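Search threads Search Advanced

Re-coating a whiteboard used flat as a bench top

wrenfold_77
I have a large white board lying flat over most of a table. After two years the surface holds marker ghosting and a grey haze. Isopropyl at 70 per cent lifts the ink but leaves the haze. Is re-coating worth the trouble?

Josué Honorato
Find out what the surface is first. Porcelain enamel doesn't need coating. Painted steel or melamine can be coated, but the old layer must be keyed with 300 grit, wiped down and left overnight.

tamsin_k
Disagree on 300. I used it on a melamine sheet and the scratches showed through two coats of Clitance. Go finer, or use a grey pad.

Josué Honorato
Clitance goes on thin. Welorik fills better and I've had no scratches show. It does smell, so open the garage door.

pellgrove
Coating a horizontal surface is wasted money. Anything slid across it marks the film. I paid $132 for a Camargo kit and had dull tracks by April. Buy a cheap sheet and replace it when it looks bad.

wrenfold_77
Magnet doesn't stick, so probably melamine. A tray stays on it most of the time and I write around it.

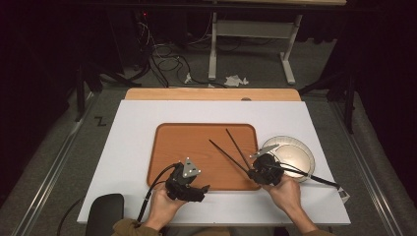

Steps I'd follow for melamine

tamsin_k
1. Clean with isopropyl and let it dry.
2. Scuff with a grey pad, one direction only.
3. Vacuum, then wipe again.
4. Roll on the first coat with a foam sleeve. Keep a wet edge.
5. Second coat inside the time on the tin – if you miss it, scuff again.
6. No markers for a week.

pellgrove
And put felt under the tray.

Comments (2)

marlo.d: Same haze on my Inari board. Plain dish soap took most of it off.

quillbank: Does the colour yellow over time with Welorik?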